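How to compare two small grippers for fine objects

At our bench in Drirnby we had to choose between the Berken two-finger gripper and the softer Raju one. I write down the steps, so you can repeat them with your own arm.

First, look at how people do the task by hand. Jewellery is a good choice, as it contains thin rings, soft chains and one heavy part, the watch. Note which finger pairs are used and where the other hand waits.

Hands at work with the jewellery tray on the blue desk:

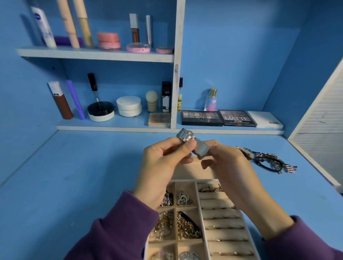
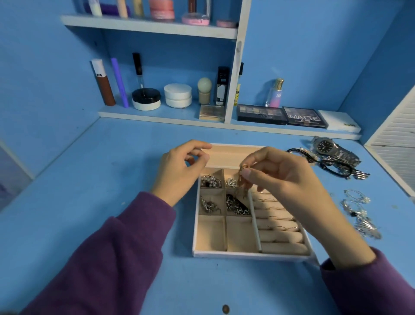
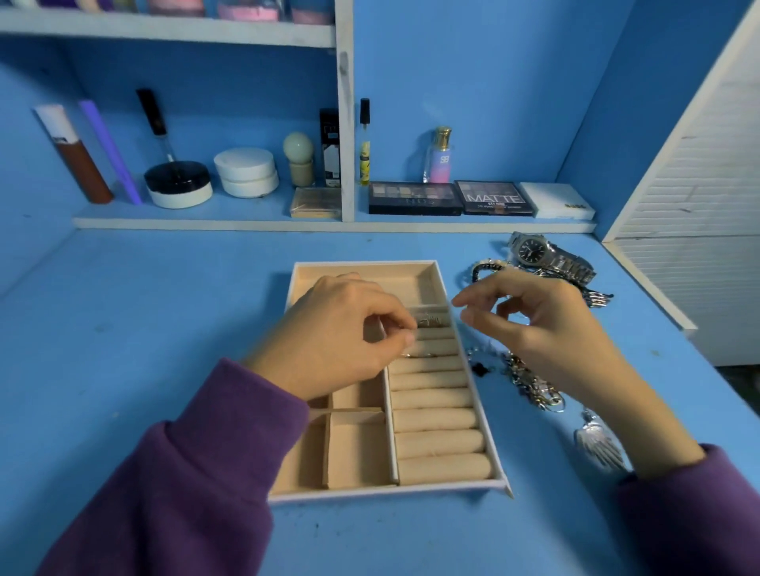

Prasetyo Setiawan commented under the first version of this page that the watch should be tested last. With his Kurkum controller the grip force stayed too high after the watch, and the next ring was bent.

I have changed the order after this. Start with the rings, then earrings, then chains, and finish with the watch. Set the controller to 210 steps per second and do 6 tries with each object before you change the gripper. Do not touch the camera between the two grippers – a small movement spoils the comparison.

Write down every drop, also the ones when the object falls back in its place. For chains, lift slowly and wait until the swinging stops. If the fingers slip on a ring, clean the pads and repeat the try, but keep the first result in your table.

Suryani Purba, 14/01/2020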